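Teaching a pair of desk arms to handle cables: setting up and recording

Back again with more of the two-arm build. Last time I got as far as bolting both arms to the rail and going to bed. Since then I've had them moving, and I've picked the job I want them to learn first, which is picking up a cable by its end. I thought it'd be easy. Ha!

If you're following along, you'll want both arms calibrated and your control software already talking to them. I'm running Treltell on an old desktop, with the joint settings Ruaridh Baird sent me in August (thanks mate, they saved me a weekend).

Start with the cables that belong to the arms. Clip them along the links and leave a bit of slack at every joint, then drive each arm slowly through its whole range by hand. My first go was too tight at the elbow and the arm kept stopping short - I blamed the motor for two nights before I found it. 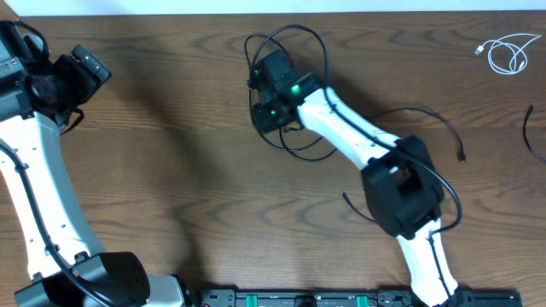
Next, set your speed limit. I keep mine at 6 on Treltell's scale while I'm testing and only creep up once I've had a clean run. Save your home pose now too, and give it a name you'll recognise at 11 pm. I've got three called "home final" and I couldn't tell you which one works.

Then look through the wrist cameras before you record anything. The view from down there is nothing like the one from your chair, and cable colour matters heaps against a busy wood grain. Move your lamp about until you can follow the cable by eye in the wrist view.

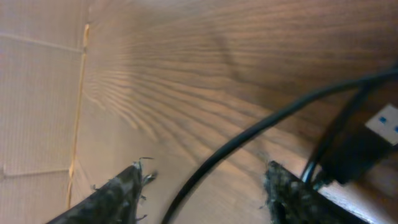
Wrist view, with the thin black cable running down between the fingers and a USB plug over on the right.

Now do a few practice grabs with recording off. Close the fingers gently, stop as soon as they've got hold, and lift a little way before you try going sideways. If it slips, back off and come in at a different angle.

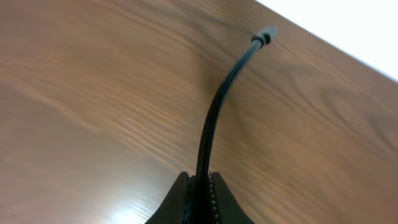

Where you grab makes a massive difference, and I changed my mind on it halfway through. I'd been going for the plug itself, but Zsolt Somogyi from our Thursday workshop night reckoned I should try further back. With the cable clamped between the fingers like this and the connector out at the far end, you can see which way the tip is pointing. The downside is that the free length wobbles, so go slow and let it settle.

Once you're happy, hit record. I do batches of 6, then stop, put the arms back to home and shift the cables around a bit. Bin the bad takes straight away or you'll never go back and do it. My folder's up to 817 files and I'm scared to open it.

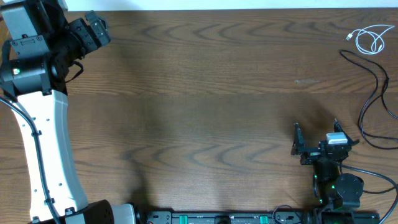

Both arms on the rail, gripper open on the right-hand one and the white cable coiled up near the back corner.

Training is next, and I'm still fighting with the export, so that'll be its own page. If you've got Treltell files loading properly on a second machine, please leave me a comment with your settings!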